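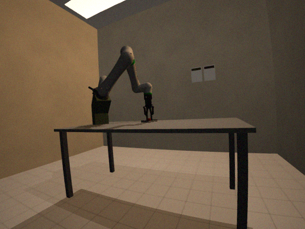
**Gekus:** Buy the arm last. I know that's no fun. Get the sim license, work out your reach and your table height, and then see if you still want to write the big check.

**tablesaw_refugee:** OP here. We already do the sim part, evenings mostly. My trouble is the form. Purchasing wants one line and one number by the end of July, and I have an arm, a gripper, a pedestal, a table and a boss who thinks the pedestal is a rip-off.

**Jonon:** The pedestal is always a rip-off. Pay it. We bolted ours to a workbench to save money and then bought the pedestal anyway, so now we own a very strong workbench.

**tablesaw_refugee:** Noted. What about fingers? The quote has a basic parallel gripper and then "custom fingertips, set of two" for 303 dollars. For two bits of black metal the size of my thumb.

**Gekus:** Is that with or without the mounting screws?

**tablesaw_refugee:** Without. Screws are on page 8.

**Cui:** I'd skip the custom tips. Print a few pairs, try them on your smallest part, throw out the ones that crack. Material for a year of that won't get near 100 bucks.

**Jonon:** Disagree. Printed tips flex, and small parts find out right away. You'll spend 3,000 dollars of somebody's time saving 200.

**Cui:** Somebody's time is already paid for. That's how budgets work here, sadly.

**tablesaw_refugee:** We've been trying pointier tips in the sim this week, with a wide opening. Latest close-up:
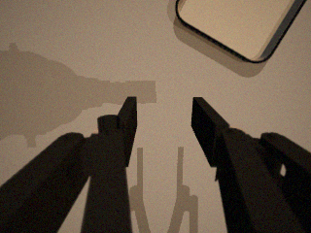 **Zivora:** Whatever shape you settle on, ask for the stroke in writing before you order. Our seller listed the opening for bare jaws, and once the tips were on we had a lot less room than we'd planned for.

**Gekus:** +1. Also ask who pays return shipping on the gripper. Ours weighed nothing and cost a fortune to send back.

**Cui:** Still say print them.

**Jonon:** Still say don't.

**tablesaw_refugee:** OK, I'm putting the metal set on the form and a spool of filament under "office supplies." If purchasing asks, we label a lot of things.

**Zivora:** Add a spare set of pads while you're at it. They take six weeks if you order them alone.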